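How does a robot know where the string is?

I write software for robots, so I spend a lot of my day thinking about things you do without thinking at all. Putting a cord into a slot, for instance. You look, you push, you wiggle it a bit, done! A robot needs a whole stack of instructions for that, and somebody has to write them.

Our program is called Drota, and it has a few jobs to do. The first one is looking. A camera near the robot's hand sends in pictures, and each picture is really just a giant grid of colored dots. Drota has to decide which dots belong to the cable and which belong to everything else. Shiny metal makes this hard – a patch of glare can be almost as white as the cable!

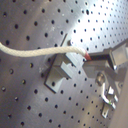 The white braided cable, with its red-copper end pointing toward a dark slot.

See all those little holes in the metal? You know right away that they're behind the cable. A computer doesn't, so we have to teach it. We showed Drota 300 pictures with the cable colored in by hand (my wrist got very tired), and it slowly got better at guessing.

The next job is planning. A cable is floppy, so if you move one end, the middle swings off somewhere else. Drota imagines 50 different ways to move, throws out the ones that would bump into something, and picks the smoothest one left.

Then comes control, my favorite part. The robot moves a teeny bit, looks again, and fixes its mistake. Move, look, fix. Move, look, fix. We call this a feedback loop, and you use one every time you pour milk into a glass.

Want to try it? Get a shoelace and a shoe, close your eyes, and try to poke the lace through one of the holes. Then do it again with your eyes open, and pay attention to all the tiny corrections your fingers make.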